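ok quick thread on the cable plugging data bc a few of you asked how the collecting is going

1/ target for Daltutix is 2000 episodes by end of August. we have 121. yes I know

2/ an episode = one person driving the arms through one go at the task, start to finish. misses get kept too, but tagged. Afridi set used to bin the misses and the policy had no clue what to do when it got the angle wrong

3/ biggest time sink isn't the driving, it's labelling. 40 episodes took me a whole arvo. Trornuvitz exports every stream with a differnt start time so you line them up by hand. grr

4/ rule for this batch: change one thing every 100 episodes. cable colour, or rack position, or the lights. never two at once
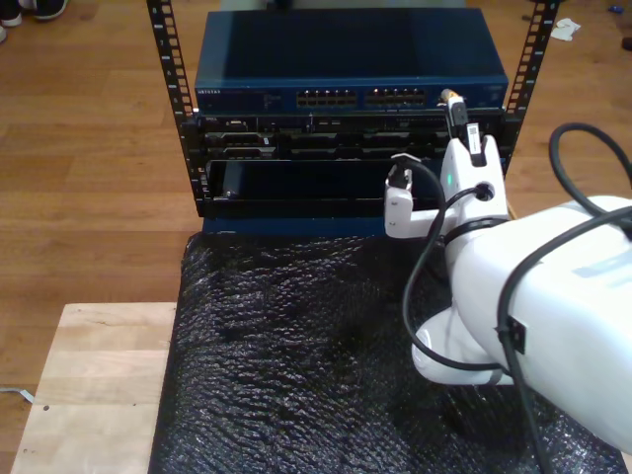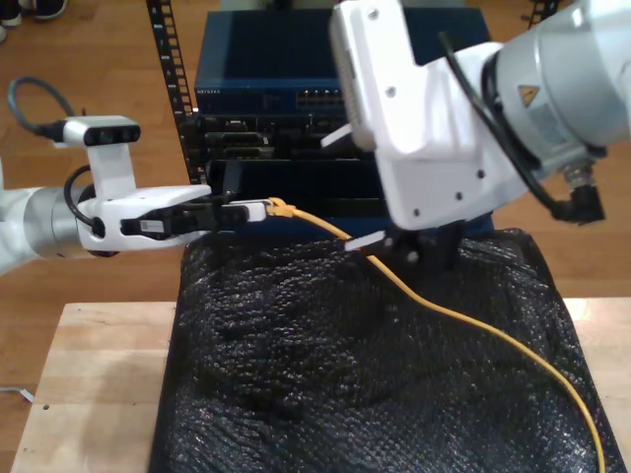
black plug, then yellow cable 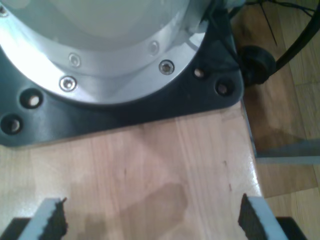
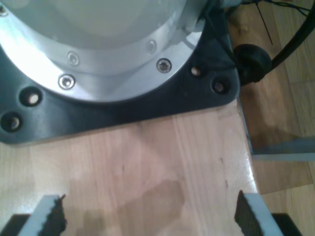 5/ close views from the gripper are what I'd keep if I could only keep one stream. the wide ones look nicer in a talk but the fine stuff happens right at the fingertips. both black pads in view, bare wood between them, so when something does come into the gap the model gets it big and close. downside is glare, that shiny strip down the right side of the table moves every time the arm does. might try a matte cover next batch

6/ Skikbridge people want the raw files, not the trimmed ones. fine but its a lot of disk. will post a link once the uploads stop falling over

7/ back to it, 1879 to go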